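4.2 Block spelling with two arms

The course handout for Pastitz claims that student teams "reliably" spell short words with two arms by the end of the term. We went through the logs from the February session and found the word hard to defend. Of 833 attempted picks, 363 ended with the block placed in the row and accepted by the team's own checker. The checker, Vlad, was written by the same students it graded, and it accepts any block whose center lies close enough to the line. It does not read the letter. A row of the wrong letters passes.

Viktória Magyar, who supervised the lab hours, has argued that the second arm helped teams recover from bad grasps. The logs do not settle this. Only 2 of the 8 teams ever ran the task with one arm, and both did so before the planner was changed.

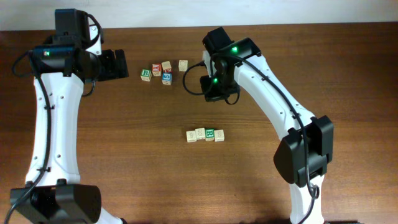
Figure 3. Two-arm workspace with lettered blocks. A row of four lies below the right gripper; both grippers are empty.

Even a straight row would tell us little about spelling. Several blocks show pale faces with faint embossed marks, which are much harder to make out than the painted ones, and we would want per-face results before accepting any claim about letter recognition. Pastitz did not record them.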